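Galbraith Street Seed Library
Minutes of the September meeting, back room, 6 pm

Present: Jaxon Girard (chair), Réjean Després (minutes), and most of the growing group. Apologies from the Wallik Road plots.

1. Last minutes
Agreed with one fix: the squash we grew out was Jiveck, and the notes had it down as a pumpkin.

2. Season so far
What a year! We lent out 1129 packets, our best ever, and about 80 have already come back refilled with saved seed. Jaxon read out a note from a first-time grower who now has beans up to her porch roof and wants to know when she can borrow more. Peas did well everywhere except the low beds, where the slugs got there first. Tomatoes were late but very good – several people brought some along and the meeting stopped for a while.

3. Germination tests
Réjean has tested the older lettuce and carrot. Lettuce is fine for another year. Carrot was poor and will go to the microgreens people. Onion still to do. Anyone with a warm windowsill, please take a batch home.

4. Catalog
The Sternulo cards are nearly used up and half of them are in pencil. Agreed to move to a plain spreadsheet over the winter, keeping the cards in the drawer for those who like them (and many do). Jaxon to set up the columns: name, variety, year saved, who grew it, notes.

5. Envelopes
Agreed to order 800 of the small brown ones. The glue on the last lot was terrible, so Réjean will get a sample first.

6. Seed swap
Hall is booked. Doors at 10 am, tables out from 9. We would love a talk on saving biennials, and two people have said they might be talked into it. Soup again, please – it was a huge hit.

7. Any other business
The water butt lid is missing. Key to the side gate is now with Jaxon.

Next meeting in the back room as usual, same time. Bring your bean surplus!
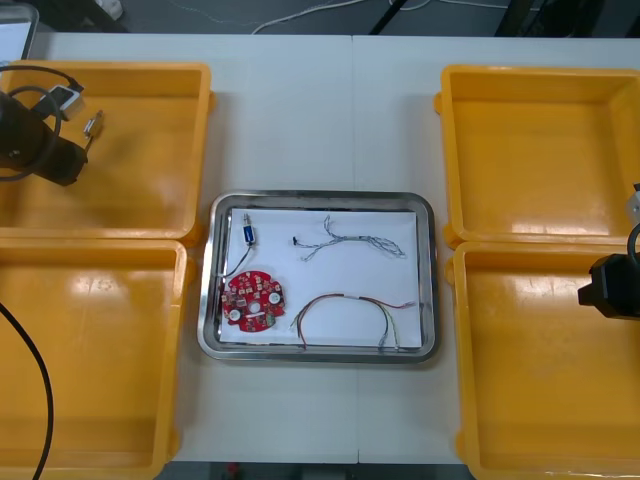
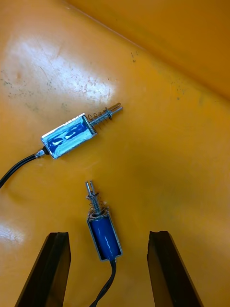
Trays, first picture with the steel one in the middle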